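Fruit and Vegetables in the Shared Kitchen: What We Bought, What We Ate and What We Threw Away

Project report, second year, Food and Household Studies
Sunday, July 24, 2022

Where the idea came from

Our project began with a smell. In February the bottom drawer of the fridge at Gesville, the house we share, gave up two cucumbers that had gone to liquid in their wrappers, and while we were scrubbing the drawer out we got talking about how much fresh food we had all been throwing away without really noticing. Our tutor had asked for a topic close to home, and it is hard to get much closer than your own salad drawer! So we decided to find out what came into the house, where it was kept, and what became of it in the end.

How we did it

We kept a notebook on the kitchen side for nine weeks and wrote down every piece of fresh fruit and every vegetable that came through the door, apart from potatoes and onions, which we buy by the sack and which would have swamped everything else. Small things such as cherry tomatoes and grapes were entered by the punnet or bunch. When something was eaten it got a tick, and when it went into the compost caddy it got a cross and a word or two about what was wrong with it. "Soft" was by far the favourite word, with "furry" coming second.

Most of the shopping came from the Dandlow market, which is a pleasant walk if it is dry, and the rest from Alexiou, the greengrocer on the corner. We are fond of Alexiou because you can buy one pear at a time there and be told which day to eat it.

For the first part of the project everything went wherever there was room, as it always had. For the second part we followed the storage plan in the Skondosness household leaflet, which our department hands out. Cucumbers went on the top shelf of the fridge, well away from the fruit. Pears stayed out until they gave a little at the neck and then went in the cold. Oranges stayed out on the table, and so did tomatoes, a point on which the house was divided and still is.

What we found

The notebook has 287 entries, and 52 of them ended with a cross. Of those, only nine came from the second part, though I should admit that we were by then watching one another rather closely, and a person who is being watched will eat a pear they don't much want. Cucumbers did worst of all and oranges did best. A scuffed orange was nearly always left until last, yet once it was peeled we couldn't tell it from the others.

The sorting table

The habit I liked best was laying the fruit and vegetables out on the table before deciding where each should go. We had a yellow and white gingham cloth for it, and a green colander to hand for the washing. It is a cheerful way to begin, and it makes you think about the things as separate cases, a cucumber being a very different lodger from an orange or a longan.

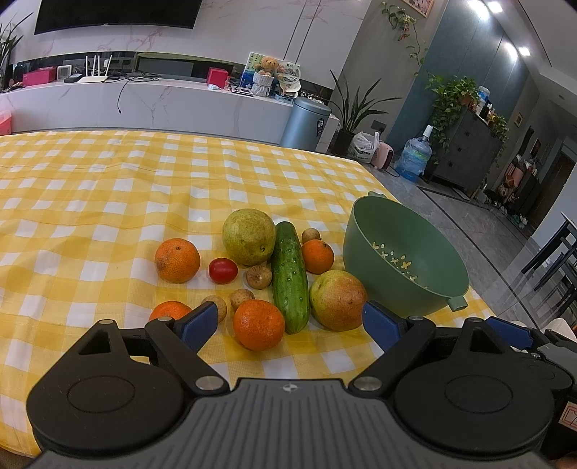
One of our housemates said that the longans ought to have had a page of their own, as they were eaten so quickly that we never learned how long they would keep. I think that is fair, and I would do it if we ran the notebook again. I would also weigh things, because a whole cucumber and a single plum count the same in our figures.

The notebook has stayed on the side, and people do still write in it, mostly to ask who finished the pears.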